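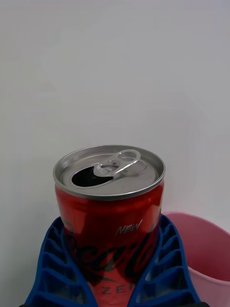 How to Set Up Can and Bottle Recycling in a Small Apartment Building

If your building has no recycling, or has a bin that fills up with pizza boxes and coffee cups, you can fix most of it in a month without spending much. These steps were written for a building with 12 to 40 units and no full-time staff. Larger buildings usually need a contract with a hauler from the start, and the last section covers that.

What you will need

Two or three lidded bins, 32 gallons or larger
One roll of clear bags (not black)
Printed signs, laminated or in plastic sleeves
A hand truck if the bins have to go up or down steps
Permission in writing from the owner or manager

Step 1. Find out what your hauler takes

Call the company whose name is on your dumpster. Ask for the current list of accepted items and ask them to email it. The list on the website is often old. Write down the answers to these:

Do cans and bottles go together or in separate bins?
Do cans need to be rinsed?
Should cans be crushed or left whole?
Do plastic caps stay on?
Is glass accepted at all?
Are bags allowed, or does everything have to be loose?

The crushing question matters more than it sounds. Some sorting lines read the shape of the container, and a can crushed flat top to bottom may get sorted in with paper. If your hauler has no preference, leave them whole. If you return cans for a deposit, leave them whole in any case. Many return machines scan the bar code on the side and will reject a can they can't read.

Tabs can stay on. They are aluminum too, and a loose tab is small enough to fall through the screens and end up as trash.

Step 2. Pick the spot

People will carry recycling as far as they carry trash and no farther. Put the bins next to the trash, even if there is a nicer spot across the courtyard. In the Lund building we started with the bins by the bike rack, forty steps from the dumpster, and they stayed nearly empty for the first two weeks. After we moved them beside the dumpster they filled up by the second pickup.

Check that the spot has:

A light that works at night
A hard floor that can be hosed
Room to open the lids all the way
Three feet of clear space in front of any gas or electric meter

Ask the fire department before putting bins in a hallway or under a stair. The answer is usually no.

Step 3. Set up the bins

Use one color for recycling and a different one for trash. It doesn't matter which, but don't mix them. Lids with a round hole work well for cans and bottles. A six-inch hole takes a two-liter bottle and keeps out most bags and boxes. You can cut one in a plain plastic lid with a jigsaw. Trace a saucer, drill a starter hole, cut slowly, and sand the edge.

Bolt or chain the bins to something if people go through them at night. A bike cable through the handles is enough. Leave slack so the lid still opens.

Step 4. Make the signs

Put three or four items on the sign, no more. A long list doesn't get read. Ours says:

CANS
PLASTIC BOTTLES
GLASS BOTTLES AND JARS
Empty them first. No bags.

Under that, in smaller type, is the unit number and phone of the person to ask. Print it in the languages people in the building speak. Kibet Athumani did the Swahili and Somali versions for us and caught a mistake in the English one. Tape a copy to the lid and another to the wall at eye level. The wall copy is the one people see when the lid is up.

Step 5. Tell people

Slide a half-page notice under each door one week before you start. Say where the bins are, what goes in, and what day pickup is. Put a second copy in the laundry room.

New tenants are the weak point. Ask the manager to put the notice in the move-in packet. If there isn't a packet, tape it inside a kitchen cabinet door in each empty unit.

Step 6. Keep it clean

Drinks left in the bottom of a can will draw wasps in warm weather and ants the rest of the year. A quick rinse fixes most of that. For the bins themselves:

Hose them out every second pickup.
Scrub with dish soap and a long brush once a month.
Let them drain upside down until dry.
Sprinkle a half cup of baking soda in the bottom before adding a bag.

If you get wasps anyway, swap the open hole for a flap. A piece of rubber floor mat screwed on along the top edge works.

Step 7. Decide about the deposit money

Skip this step if your state has no deposit. If it does, settle it before the first bag goes out, or there will be an argument. The choices are to let whoever wants the cans take them, to assign one household to return them and keep the money, or to pool it for the building.

We pool it. Chepkoech Ondieki takes the bags to the redemption center on Somham Road and keeps the slips in an envelope. The first trip was 403 containers. By the end of March the total was 3,832, and the money went toward a new hose reel and a better light over the dumpster.

Redemption centers often cap the number they take from one person in a day. At ours the limit is 300 by hand count, and above that they weigh the bags. Call ahead.

Common problems

Trash in the recycling. Check the sign first. If it is faded or torn, replace it. If it is fine, move the trash bin closer.

Bins full before pickup. Add a bin before you ask for an extra pickup. A bin is cheaper.

Hauler leaves the bin behind. Look for a tag on the handle. It will usually say contamination or overweight. Glass is heavy, so fill a glass bin only two thirds of the way.

Bad smell. Look for milk jugs and tuna cans.

Larger buildings

Past 40 units, get quotes for a recycling dumpster. Ask each company for the monthly rate, the fee for a contaminated load, and the notice needed to cancel. Read the renewal clause, as many of these contracts renew by themselves for a year or more.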